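Could you help me pack up 400 desk lamps (and a few other bits)?

I run the packing side of Prolisell, a small shop selling home and desk accessories from a unit on the Roltolgate estate. We had a very busy February and I've now got more stock than I have hands, so I'm looking for 2 people to come and join me for a few weeks.

The work is simple but it does want some care. You'd be unpacking things as they come in, standing them up on a table, giving them a wipe and a good look over for chips or scratches, and then wrapping them for the post. Lots of our stock is an awkward shape - bowls on stems, tall thin posts, bases that want to tip over - so you'll need to be patient and not too heavy-handed. 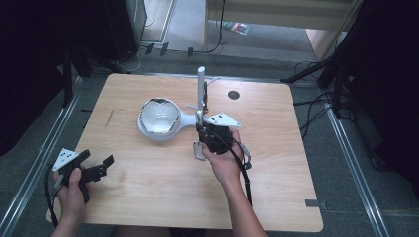

White bowl and post on one of the wooden tables.

You'll be sitting down for most of it, at a table, on a carpeted floor, so no need for steel toecaps! I do ask that you can lift a box now and then, and that you don't mind the radio (we take turns choosing). No experience needed. If you've ever wrapped your nan's best china for a house move you'll be fine, and I'll go through everything with you on the first morning.

Shifts are four hours, mornings or afternoons, and there are 30 shifts to share out between you, so tell me which suit you best. Parking is free on Akpan Road, and the Vineck bus stops right outside.

To apply, just send me up to 200 words about yourself through the contact form - I'm not bothered about a CV. Please get it to me by 28 March 2019 and I'll reply to everyone, even if it's a no.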